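Lihua Duan
Concrete floors, moisture, and why your coating peeled. A thread, mostly for people who are planning to coat a slab this spring.
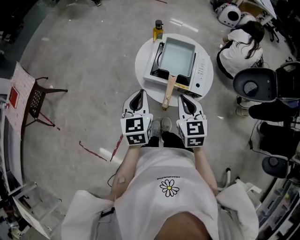

Tridix replied that a calcium chloride test settles the matter and the rest is overthinking. I used to work that way too. The trouble is that the dish test reads only the top fraction of an inch of the slab. It says very little about the water sitting lower down, and the lower water is what comes up after you seal the surface.

2/
A bare slab dries from the top. Left open to the room, it ends up with a gradient: dry at the surface, damper toward the bottom. Put a coating on it and evaporation stops. The gradient evens out over weeks or months, and the underside of the coating then sits at a humidity the surface never had on test day.

3/
In-slab relative humidity probes deal with this. Drill to 40 percent of the slab depth if it dries from one side only. Sleeve the hole, vacuum the dust, cap it, and wait a full day before reading. Depth matters more than brand of probe. A hole drilled too shallow gives you the dish test again at a higher price.

4/
Test with the building at service temperature. Humidity inside the concrete shifts as the slab warms or cools, and a reading taken in an unheated shell in April will not describe the same floor with the heat on.

5/
Number of holes: 3 for the first 1000 square feet, one more for each additional 1000. My last job was 2000 square feet, so four. I put one of them near the loading door and one over the trench where the old drain line was filled. Patches are poured later than the slab and often wetter. Test the patch.

6/
Someone always asks about taping down a square of plastic. It costs nothing and I still do it on the first visit. Condensation under the sheet means stop. No condensation means keep going and drill the holes. It is a screening step and the result should not go in a report.

7/
Vapor retarder. Find out whether there is one directly under the slab. On older buildings the drawings may show it and the ground may disagree. If you are coring for any other reason, look in the bottom of the core hole. Sand between the plastic and the concrete is nearly as bad as no plastic. It holds rain from before the pour and feeds it back for years.

8/
Surface prep. Acid etching leaves salts if the rinse is poor, and the rinse is usually poor. It also puts a lot of water into a slab you have just spent money measuring. I grind or shot blast. Coating thickness sets the profile: thin films want a light grind, a troweled system wants something you can feel through a work glove.

9/
Curing compounds and old sealers. Put a few drops of water on the floor in several places. If they bead, something is still on the surface. Grind more and repeat. Do this at the edges as well, where the big grinder did not reach. Most of the peeling I get called out to starts within a foot of a wall.

10/
Sollance asked about primers that are sold as moisture tolerant. Some of them do what the data sheet says. Read two lines on that sheet: the maximum in-slab humidity, and the minimum film thickness needed to get it. The second one gets missed. A primer rolled out thin over a rough profile leaves the high points nearly bare, and the rating no longer applies.

11/
Check your coverage by arithmetic. One gallon spread at one thousandth of an inch covers 1604 square feet. Divide by the wet film you want. At 8 thousandths you get about 200 square feet out of a gallon before any loss to texture. If the crew finishes with two pails left over, the film is thin somewhere.

12/
Dew point. The slab should be at least 5°F above it, and the gap should hold while the material cures. Measure the slab itself with a surface thermometer. Air in the room can be comfortable while the concrete is ten degrees colder. Start when the slab temperature is falling slightly, late afternoon for most interiors. Rising temperature pushes air out of the pores and you get pinholes.

13/
Joints. Contraction joints can be filled with a semi-rigid filler once the slab has done most of its shrinking. Isolation joints at columns and walls have to stay free to move. Coating straight across them gives you a ragged crack in a few months, and the customer will send you pictures of it.

14/
Pull-off tests after cure: glue a dolly, score around it, pull. What you want to see is concrete on the dolly. A clean dolly with 208 psi on the gauge means the glue let go early and you have learned only that the bond is at least that. Redo it.

15/
Nikar wants to know how long a new slab should sit. The usual figure is a month per inch of thickness, counted from the day the roof is tight and the air is conditioned. Counting from the pour date is the common mistake. Lightweight aggregate takes much longer, and the probe reading overrules the calendar in every case.

16/
Correction to 7: a sand layer was standard advice for a long time, so finding one does not mean the builder cut corners. It still has to be dealt with.

17/
Yu sent me a core log with three different slab thicknesses in one room. Will go through that one separately once I have the probe readings back.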